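Rascombe halts bagging recordings after tracking fault at Nurnitine site

Rascombe has stopped recording new grocery-bagging demonstrations at its Nurnitine site after a tracking fault put wrong hand positions into 279 takes, the company said in a notice to customers this month. No one was hurt. One robot arm struck a fixed guard during a test of a model trained on the affected data.

The fault was traced to the hand trackers worn by operators, who scan and pack goods at a table while their movements are logged. According to the notice, the tracker on the right hand could lose its position for a short time when the operator turned the wrist to aim a barcode scanner. The logging software, supplied by Iletel, filled the gap with the last known position and did not flag it. When tracking came back, the logged hand jumped to its true place in a single step.

Most jumps were small and passed the automatic checks, which looked only at the start and end of each take. The largest measured 27 centimeters.
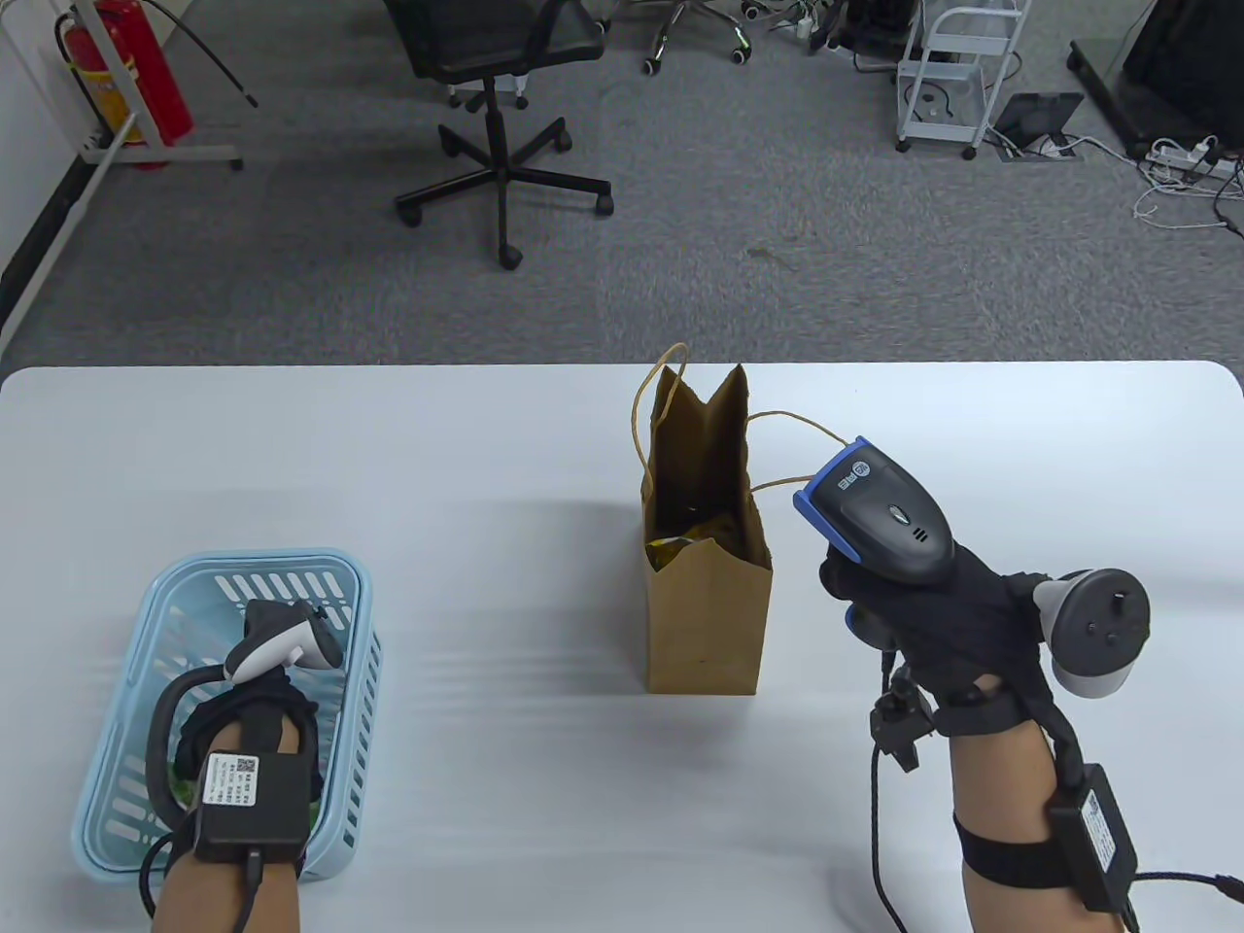
Scanning at a packing table, with a tracking controller on each hand.

The problem came to light during a trial at Manolakis, a packaging firm that runs the bagging model on a two-arm cell. Shortly before 4 p.m. the right arm made a sudden sideways move near a paper bag and hit the guard rail. The force limit tripped and the cell shut down as designed. The gripper was bent and has been replaced. The guard was not damaged.

Manolakis engineers first suspected a worn joint and spent two shifts checking the arm. They found nothing wrong with it. A replay of the commands showed that the sideways move came from the model itself, and Rascombe was asked to look at the training set.

Rascombe said 29 operator sessions contained at least one bad take. All takes from those sessions have been pulled, including those that looked clean. The left-hand data showed no jumps — the left hand mostly handles baskets and stays in a steadier position — but it has been pulled as well so that both hands match.

Iletel has issued a software update that marks any loss of tracking and ends the take if the gap lasts longer than 30 milliseconds. The update also compares each hand position with the one before it and rejects steps that are too large for a human arm. Iletel said other customers using the same logging package should install the update and rerun their checks on stored data.

The Manolakis cell is back in service at reduced speed with an earlier version of the model. Rascombe plans to restart recording once the new checks have been run on a full day of test takes. It gave no date for a retrained model.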